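Cheetham Council Chair to Stay On Through June

February 1, 2022

The Cheetham district council voted on Monday night's adjourned agenda to keep its chairman in office until June, ending a dispute that had held up most of its business since the fall.

The motion passed by a margin of 2 votes. It leaves Junaid Hayat in the chair while the council settles who may act in his place when he is away. Hayat took medical leave last year without signing the letter that hands his duties to the deputy chair, and members have argued ever since over whether the decisions made in his absence can stand.

Among the items left in doubt were the road repair contract for Warnness, the renewal of market permits and the appointment of a new clerk. The council's lawyer told members in a written opinion that the contract was sound, but that the permits should be voted on again. The clerk's post has been advertised a second time.

Opponents of the motion, most of them from the Warnness wards, wanted a new chair chosen at once. They said the district could not wait until summer for a budget. Supporters answered that the rules call for a full election of officers in June in any case, and that an early vote would mean holding two in the same session.

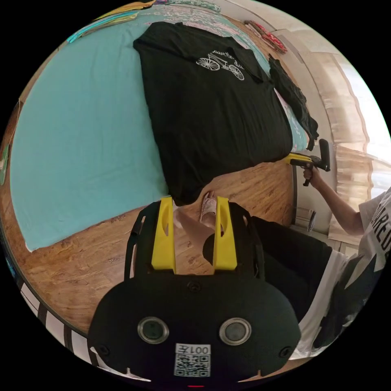

Hayat told members he was well enough to work and would sign the transfer letter before the next meeting, whatever the outcome of the vote. He said the letter should have been sent before his leave began and that he took responsibility for the delay. He declined to discuss his treatment.

A petition asking him to step down was handed in before the meeting with 600 signatures. Under council rules a petition must be read into the record, but it does not force a vote. A second petition, from residents of Tosisura, asked the council to leave the chair in place and get on with the drainage work promised to the village in the last budget.

The public part of the meeting drew 42 people, and the overflow was seated in the hallway with the doors open. Speakers were given 4 minutes each. Several from Tosisura used their time to ask about the drains. One shop owner from Warnness said she had been trading on an expired permit for months and wanted to know if she could be fined for it. The deputy chair said no fines would be issued until the permits had been voted on again.

The council also agreed to change its standing rules. From now on, the deputy will take over automatically if the chair misses two regular meetings in a row, with or without a letter. The change needs a second reading before it takes effect.

Members did not reach the last item on the agenda, a request from Urnico for a longer lease on the old bus depot. The company wants to use the building for storage. That request has been carried over, along with the minutes of the last three meetings, which could not be approved while the chair's position was in question.

The budget draft is due out for public comment later this month. Copies will be kept at the council office and at the Tosisura library. Written comments can be dropped off at either place and must include the sender's name and ward.

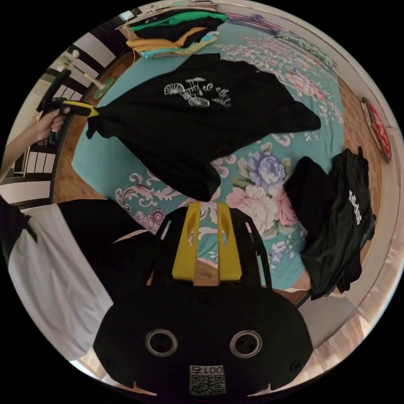
Also in Cheetham

The lower road between Warnness and Tosisura will be closed overnight next week for work on the culvert. Drivers should use the ridge road. Buses will follow the same detour and will not stop at the mill.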